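De: Lenuța Mihăilă
Para: lista teleop-usuarios
Fecha: 7 de noviembre de 2022
Asunto: Re: [teleop-usuarios] Demostraciones en encimera: ¿guiado manual o mando remoto?

Hola a todos:

Respondo debajo de cada fragmento y recorto lo demás.

> Estamos montando en Drallness una tarea de recoger y limpiar en la
> cocina de la oficina (levantar vaso, secar debajo, volver a dejarlo).
> Con guiado manual el operador tapa la cámara de muñeca con el
> antebrazo en casi todos los episodios. Con el mando remoto no la
> tapa, pero las trayectorias salen a tirones. ¿Qué usáis vosotros?

Las dos cosas, pero no para lo mismo. El guiado manual lo dejamos solo para fijar poses de referencia: altura de agarre, orientación de la muñeca y punto de retirada. Se guardan como puntos sueltos, sin imagen. Todo lo que va a entrenamiento se graba por control remoto, con el operador fuera del campo de las cámaras.

Los tirones, en nuestro caso, venían de tres sitios distintos y conviene separarlos antes de tocar filtros. El primero era la escala del mando: con relación 1:1 cualquier corrección de la mano pasa entera a la pinza. La bajamos a la mitad para los últimos centímetros y volvemos a 1:1 en los desplazamientos largos. El segundo era el embrague: si el operador suelta y recoloca la mano en pleno descenso, queda un escalón en la velocidad que luego la política reproduce. El tercero era el interpolador de Skisska, que en la versión que teníamos en febrero descartaba muestras cuando se llenaba el búfer. Eso se ve enseguida si representáis la diferencia entre marcas de tiempo consecutivas.

> ¿Cuántos episodios antes de entrenar la primera vez?

Nosotros entrenamos la primera con 189 episodios válidos. No lo defiendo como número; era lo que había después de descartar. El vaso lo cogía bien, el papel no. Ahora tenemos más de 1000 y la fase del papel sigue siendo la peor, con bastante diferencia.
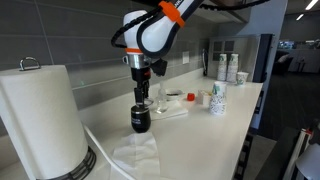 El problema de fondo es que el papel de cocina no tiene una pose. El vaso térmico se puede describir con una posición y una orientación, y dos demostraciones del mismo agarre se parecen. Un papel arrugado obliga al operador a decidir sobre la marcha por dónde lo pellizca, y cada operador decide otra cosa. Si mezcláis operadores sin etiquetarlos, la política promedia y la pinza cierra entre dos pliegues. Lo que nos ha dado mejor resultado es una norma escrita: pellizcar siempre el pliegue más alto, bajar en vertical y no arrastrar. Los episodios que no la cumplen se quedan en el disco, pero fuera del conjunto.

Sobre el agarre del vaso: dedos verticales, por la parte superior, y velocidad de cierre fija. No dejéis que el operador module el cierre con el gatillo si no registráis también la fuerza – la imagen sola no distingue un contacto flojo de uno firme, y el modelo tampoco.

> ¿Vaciáis la encimera antes de grabar?

No. Lo hicimos en las primeras sesiones y el resultado no servía fuera de ellas. Dejamos lo que hay en una cocina corriente y lo movemos entre episodios. Sí vigilamos dos cosas: que el vidrio transparente no quede en la línea de aproximación de la pinza y que los cables del brazo tengan holgura en toda la zona de trabajo, también con la muñeca girada.

> Fragkou propone grabar también los fallos y las recuperaciones.
> ¿Merece la pena?

Sí, con marca aparte. Grabamos la recuperación desde el momento en que el operador retoma el control y no desde el inicio del fallo. De otro modo se le enseña también el error. El formato de Endinby admite un campo de segmento por paso; si usáis otro, basta con guardar en un fichero adjunto el índice donde empieza la corrección.

Si me pasáis un registro con las marcas de tiempo sin filtrar, miro lo del búfer. Con un par de episodios me basta.

Un saludo,
Lenuța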